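Informe de avance del segundo semestre
Programa de recuperación de envases reutilizables en la red de distribución hortofrutícola
Entidad ejecutora: Cooperativa de Servicios Logísticos Cisternas
Entidad financiadora: Fundación Nernska
Responsable técnica: Kam-wah Su

1. Objeto del informe

El presente documento recoge el estado de ejecución del programa al cierre del segundo semestre, conforme a lo previsto en la cláusula de seguimiento del convenio de subvención. Se informa sobre las actuaciones realizadas, las desviaciones respecto al plan de trabajo y la previsión para el periodo siguiente. La justificación económica se remite por separado, en el modelo facilitado por la Fundación.

2. Antecedentes

El programa tiene por finalidad reducir el uso de cartón y madera de un solo uso en el transporte de fruta y verdura entre las explotaciones asociadas y los puntos de venta de la comarca. Se articula mediante un fondo común de cajas de plástico sujetas a depósito, que los productores retiran llenas de su almacén y los comercios devuelven vacías en la ruta siguiente. El convenio fija una duración de 36 meses, de los que han transcurrido 18.

3. Actuaciones realizadas

3.1. Adhesión de comercios. La incorporación de puntos de venta ha seguido el calendario aprobado en las localidades de Erness y Zullton. En Zullton la negociación con el mercado municipal se prolongó hasta enero, al exigir la concesionaria una modificación del reglamento interno de carga y descarga. El texto modificado ya está en vigor.

3.2. Registro de movimientos. El fondo en circulación asciende a 1.724 cajas. Cada salida y cada devolución se anotan en el albarán de ruta y se trasladan al registro central al término de la jornada. Durante el semestre se ha sustituido la hoja de cálculo compartida por una aplicación de inventario, con una fase de doble anotación que ocasionó retrasos en la facturación de depósitos. Los importes pendientes han sido regularizados.

3.3. Lavado. El contrato con el servicio externo de lavado se ha prorrogado en las mismas condiciones. La entidad ha solicitado ofertas a otros proveedores para contar con una alternativa durante la campaña de fruta de hueso, periodo en el que la capacidad contratada resultó insuficiente el año anterior.

3.4. Formación. Se ha impartido una sesión en cada localidad, dirigida al personal de recepción de los comercios. El contenido se centró en el tratamiento contable del depósito y en los criterios para rechazar una caja dañada.

4. Desviaciones e incidencias

La principal desviación afecta al plazo de devolución. Los establecimientos pequeños tienden a retener las cajas para uso propio, como almacenaje o expositor, lo que obliga a mantener un fondo mayor del calculado en la memoria inicial. Tras consultarlo con la Fundación, se ha optado por elevar el depósito a 2 euros por unidad para las nuevas adhesiones. Los comercios adheridos con anterioridad conservan el importe original hasta la renovación de su contrato.

Se ha producido, además, una baja entre los productores fundadores, por cese de actividad. Las cajas que tenía asignadas se han reintegrado al fondo.

5. Previsión para el periodo siguiente

Está previsto extender la ruta de Erness a los comedores escolares, una vez la administración educativa emita el informe favorable solicitado. Se iniciará asimismo la redacción del modelo de continuidad financiera, en el que se analizará si los ingresos por cuota de uso permiten cubrir el transporte y el lavado al finalizar la subvención. El borrador se someterá a la Fundación antes del siguiente informe.

6. Material gráfico
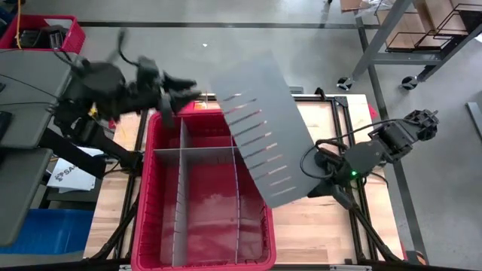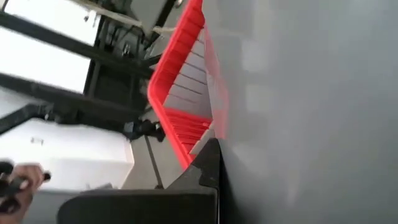 Recipiente rojo de plástico con paredes ranuradas, en ambas imágenes.

7. Consulta formulada por la Fundación

¿Qué destino se da a los depósitos de las cajas que no se devuelven?

Los depósitos no reclamados se contabilizan en una cuenta separada y se aplican exclusivamente a la reposición de cajas. Al cierre de cada ejercicio, el saldo se comunica a la Fundación junto con la justificación económica.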